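Ticket 1077: Episodes rejected at upload, crayon sorting task
Project: Zorumine
Station: Brevetti, two-arm bench
Opened: October 9, 2024
Priority: Normal
Status: Resolved, under observation

Reported issue
The operator team submitted 158 demonstrations of the crayon sorting task. The Ovex upload service accepted 142 and rejected 16 with the message "stream length mismatch." The rejected episodes could be replayed locally without error.

Initial review
Support compared the rejected episodes with the accepted ones. In every rejected episode the record for the right arm ended before the video did. Joint values for the left arm were complete. Disk space and network logs showed no fault.

Action 1
The recording service was restarted and a short test episode was made. The mismatch appeared again – the right arm record was 698 milliseconds short.

Action 2
The clock setting on the right arm controller was checked against the Tse configuration sheet. Time synchronization had been turned off during the July software update and was not turned back on. The setting was corrected and the controller restarted.

Action 3
The bench was set up again according to the task sheet, with crayons spread over the tabletop and both bins at the far side. New test episodes were recorded and uploaded without rejection.

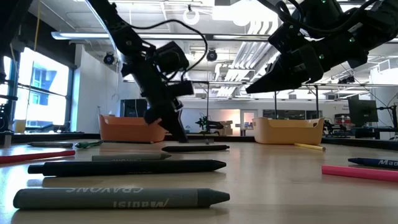 Fig. 1. Sorting bench, left gripper low in front of the orange bin, right gripper above the yellow bin.

Resolution
The 16 rejected episodes are to be excluded from the training set and recorded again. Operators are requested to confirm the synchronization setting before each session. This ticket will remain under observation until the replacement episodes have been accepted.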